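本目录随 Kurent 拆解单元的夹爪故障复查一起维护。只想读数据的，直接看“文件组织”和“字段”；要在真机上回放轨迹的，必须先读完“安全限制”。

维护：Zeyu Cui
状态：复查未关闭，标注冻结，驱动修复在 `trornel/fix-hold-on-stop` 分支

# Kurent 台式机拆解：夹爪保护停止故障集

## 背景

Kurent 单元用于废旧台式机的内部拆件，流程包括取内存、取处理器、拔数据线、拔供电、取扩展卡、取硬盘。侧板由人工在上料前打开，机箱侧放在工作面上，机械臂自上而下伸入。机箱来料由 Jokemska 分拣，绝大多数为商用机型，内部线缆走向差异很大，同一型号返修过的机器也常常和出厂状态对不上。

11 月某个周六的夜班，单元在拔数据线工步中触发保护停止。按设计，保护停止后机械臂保持位姿，夹爪卸力，夹持物留在原处。当次记录里，机械臂停住了，夹爪没有卸力，继续以停止前的电流夹住线缆。操作员在面板上看到“已停止”，随后按常规流程复位。复位动作的第一步是末端沿工具轴后退，夹爪仍夹着线，线缆被拖紧，机箱在夹具里移位，插头连同焊盘从主板上扯脱。

没有人员受伤。操作员当时站在围栏外。但是复位前的检查单要求“目视确认无夹持”，这一条在面板提示为“已停止”时被普遍跳过，复查时翻到的几份夜班检查单都只有签名，没有勾选。

此后我们把单元历史日志重新筛了一遍，凡是夹爪状态与停止状态不一致的片段都收进本数据集，并补采了一批受控复现片段。

## 故障机理

问题由两个相互独立的缺陷叠加造成。

**缺陷 A：停止信号丢失。** Trornel 是夹爪侧的驱动中间层，负责把控制器的停止事件翻译成夹爪的卸力指令。夹爪处于力控闭合阶段时，Trornel 以长度为 8 ms 的窗口合并下行指令，窗口内只保留最后一条。停止事件与一条力控更新落入同一窗口，且力控更新后到，停止事件就被覆盖。控制器侧已收到传输层应答，认为指令送达，不会重发。

**缺陷 B：状态回报取错来源。** 面板显示的夹爪状态取自“最近一次下发的指令”，没有取夹爪的实测电流。因此缺陷 A 发生后，面板显示卸力，夹爪实际仍在夹持。

单独出现 A，面板会提示夹持未释放，操作员有机会处理。单独出现 B，显示虽不可信，夹爪行为是对的。两者同时存在时，复位流程在错误前提下启动。

触发概率与力控更新频率相关。接触柔软、可变形的物体时，力读数抖动大，更新频率高，停止事件被覆盖的机会也大。这解释了为什么绝大多数片段集中在线缆工步，取内存和取处理器的工步里极少见。

## 最初的错误判断

记录在此，避免后来的人重走一遍。

第一份报告把原因写成指尖磨损：指尖防滑层磨薄后夹不稳，力控反复补偿，引发过载停止。依据是当晚的夹爪电流曲线有明显锯齿。更换指尖后夜班连续运行未再报警，报告随即关闭。

后来 Awwad 在整理备件时把换下的指尖装到离线台架上重跑，电流曲线同样有锯齿，卸力却每次都正常。离线台架用的是旧版 Trornel，没有指令合并。换回产线版本，故障重现。锯齿来自线缆本身的弹性，与指尖关系不大。

换指尖后的平静期也有别的原因：那段时间 Jokemska 送来的批次线缆已预先剪除，拔数据线工步几乎没有执行。当时没人把来料记录和报警记录放在一起看。

## 文件组织

```
.
├── README.md
├── episodes/
│ ├── field/ 产线日志截取
│ └── bench/ 受控复现
├── labels/
│ ├── stop_events.csv
│ └── contact.csv
├── tools/
│ ├── align_clock.py
│ ├── replay_offline.py
│ └── check_hold.py
└── docs/
 ├── reset_checklist.md
 └── withdrawn_report.md
```

`episodes/` 下每个片段一个子目录，包含：

- `wrist/`：腕部相机图像序列
- `arm.parquet`：关节位置、速度、末端位姿
- `grip.parquet`：夹爪指令、实测开度、实测电流
- `bus.log`：控制器与 Trornel 之间的原始报文
- `meta.json`：工步、机箱编号、驱动版本、操作备注

`field/` 的片段从停止事件向前后各截一段，长度不固定，截取边界以工步切换为准。`bench/` 的片段从工步开始到复位前结束，复位动作一律不执行。

`docs/withdrawn_report.md` 是上文提到的指尖磨损报告，已撤回，原文保留，未作修改。

## 字段

`labels/stop_events.csv` 主要字段如下。

| 字段 | 类型 | 含义 |
|---|---|---|
| `episode` | 字符串 | 片段目录名 |
| `t_stop` | 浮点 | 控制器发出停止事件的时刻，控制器时钟 |
| `t_ack` | 浮点 | 传输层应答时刻，控制器时钟 |
| `t_release` | 浮点，可空 | 实测电流降到释放阈值以下的时刻，夹爪时钟换算后 |
| `stop_cause` | 枚举 | 停止原因，见下节 |
| `panel_state` | 枚举 | 面板当时显示的夹爪状态 |
| `true_state` | 枚举 | 由实测电流判定的夹爪状态 |
| `merged` | 布尔 | 停止事件是否被合并窗口覆盖 |
| `object` | 枚举 | 夹持或接触对象 |
| `damage` | 枚举 | 损坏程度，仅 `field/` 填写 |

`t_release` 为空，表示截取范围内未观察到释放，不代表之后一直没有释放。统计释放延迟时请按删失数据处理，直接丢弃空值会使延迟偏低。

`object` 为 `cable` 时，指尖可能只夹住一根，也可能夹住扎带捆住的整束。二者未再细分，腕部图像里多半能看出来，但遮挡严重时标注员意见不一致，我们放弃了这个子类。

## 停止原因

`stop_cause` 取值共 7 种：

| 代码 | 说明 |
|---|---|
| `FORCE_Z` | 末端轴向力超限 |
| `FORCE_LAT` | 末端侧向力超限 |
| `GRIP_OC` | 夹爪过流 |
| `SLIP` | 开度突变，判为滑脱 |
| `FENCE` | 围栏门打开 |
| `OPERATOR` | 面板手动停止 |
| `WATCHDOG` | 通信看门狗超时 |

`FORCE_LAT` 的门限在产线上设为 70 N。这个值沿用自扩展卡工步，当时考虑的是撬动卡扣需要的侧向力，对线缆工步明显偏高：插头被斜拉时，焊盘在到达门限之前就可能受损。修改门限不属于缺陷 A、B 的修复范围，已另开工单，回放时请自行降低。

`FENCE` 走的是硬线安全回路，动力电会切断，夹爪因断电自然失力，不经过 Trornel。因此该类片段中 `merged` 恒为假。早期有一个脚本把它和其他类别混在一起算覆盖率，结果偏低，该脚本已删除。

## 时钟对齐

控制器、夹爪、腕部相机各有时钟。控制器与夹爪之间用 `bus.log` 中的心跳报文对齐，残差小于合并窗口长度，足以判断 `merged`。腕部相机只在片段开始时同步一次，长片段会漂移，漂移量写在 `meta.json` 的 `cam_drift` 中，由片段末尾的指示灯闪烁反推得到。

不要用腕部图像判定停止事件与力控更新的先后。图像的时间精度不够，这类判断只能看 `bus.log`。

## 腕部图像

相机固定在腕部，向下看指尖和机箱内部。指尖始终占据图像下缘，接触点经常被夹爪自身遮住。夹爪为哑光黑色，与黑色线缆、黑色卡槽的对比度低，分割模型容易把线缆末端并入夹爪轮廓。这一混淆在 `contact.csv` 的初版自动标注中相当普遍，后来全部人工重标。

金属件反光是另一处干扰。电源外壳、硬盘架和机箱底板在特定角度下会过曝，自动曝光随之压暗整幅图，主板上的小接插件细节丢失。受影响的片段在 `meta.json` 中标记 `exposure: clipped`。

标注时参照的可见区域名称如下，`contact.csv` 的 `region` 字段取自这里：

- `socket`：处理器插座及其压框
- `dimm`：内存插槽
- `sata`：主板数据接口及已插入的线头
- `bundle`：扎带捆扎后的线束
- `psu_lead`：电源引出线
- `cage`：硬盘架及释放手柄
- `card`：扩展卡

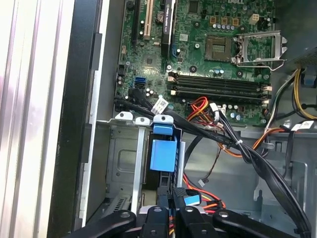 ### 类别：`bundle` / `sata`，戴尔机箱

处理器插座内没有处理器，压框呈打开状态；内存插槽看上去也都空着，`socket` 和 `dimm` 对应的取件工步在这种状态下应直接跳过。`card` 仍需处理，显卡侧边标签为 NVIDIA QUADRO。

风险集中在线束。黑色数据线从主板接口一侧斜穿机箱，途中由白色扎带收成一束，夹爪从下方进入时与线束走向交叉。拉动其中一根，力会经扎带传到其余几根，插头受到的侧向分量无法从末端总力中单独分离。此类布局在 `bench/` 中按以下规则执行：

1. 先剪扎带，再进入拔线工步；剪切由人工完成，剪切期间围栏门保持打开。
2. 夹持点选在插头本体，不夹线身。
3. 夹爪闭合后先保持静止，待力读数稳定再施加拔出力。
4. 触发任何停止后，以实测电流确认释放，未确认前不得移动末端。

接口旁线缆上的白色标签会影响插头检测。标签与插头靠近时，检测框可能扩到标签上，夹持点随之外移到线身。产线的处理办法是对检测框长度设上限，超限则转人工。硬盘架旁的蓝色释放手柄颜色饱和度高，旧版检测器曾把它误报为蓝色数据接口，新版已加入位置约束，`meta.json` 中 `detector` 为 `legacy` 的片段仍含误报。

## 安全限制

- `replay_offline.py` 只做离线回放，不含任何运动指令输出。不要自行接到控制器上。
- 真机回放仅限 `bench/` 片段。`field/` 片段的复位段含有拖拽动作，截取后仍可能残留一小部分。
- 真机必须使用含修复分支的 Trornel，启动前运行 `check_hold.py`。该脚本在夹持海绵块的状态下注入停止事件，逐次核对释放。任何一次未通过，当班不得运行。
- 面板显示不能作为释放依据。缺陷 B 的修复尚未部署到全部面板，新旧界面外观相同，请查版本号。
- 围栏内有人时，只允许在动力电切断状态下手动掰开夹爪。

## 修复现状

缺陷 A：停止事件改走独立通道，不参与合并；Trornel 收到停止后锁存，直至控制器显式解除。台架验证已通过，产线待部署。

缺陷 B：夹爪状态改由实测电流和实测开度联合判定，读数缺失时显示“未知”，并禁止复位。操作员反馈“未知”出现得过于频繁，原因是夹爪休眠时电流读数停止上报。唤醒逻辑正在改，期间不接受把“未知”改回“已释放”的临时补丁。

检查单已调整，“目视确认无夹持”从末项移到首项，并要求填写读到的电流值。

## 已知问题

- 部分 `field/` 片段的 `bus.log` 开头有截断，由日志轮转造成。`merged` 不受影响，力控更新频率的统计会受影响。
- `SLIP` 与 `GRIP_OC` 在极短时间内先后触发时，只记录先到的一个。
- `damage` 由维修记录回填，轻微的焊盘翘起可能漏记。
- 数据集中戴尔机箱占比偏高，反映的是 Jokemska 的来料，不宜据此比较不同品牌机箱的故障率。
- 有 4 个片段的驱动版本无法确认，`driver` 填 `unknown`，未参与任何修复前后的对比。

## 变更记录

- 重标 `contact.csv`，删除自动标注列。
- `FENCE` 片段从覆盖率统计中剔除。
- 新增 `check_hold.py`，由 Awwad 的台架脚本改写。
- 撤回指尖磨损报告，移入 `docs/`。
- `region` 中的 `cable_any` 拆为 `sata`、`bundle`、`psu_lead`，旧名不再兼容。

标注有误请附片段目录名和对应的 `bus.log` 行号提交给 Zeyu Cui，只附截图的暂不受理。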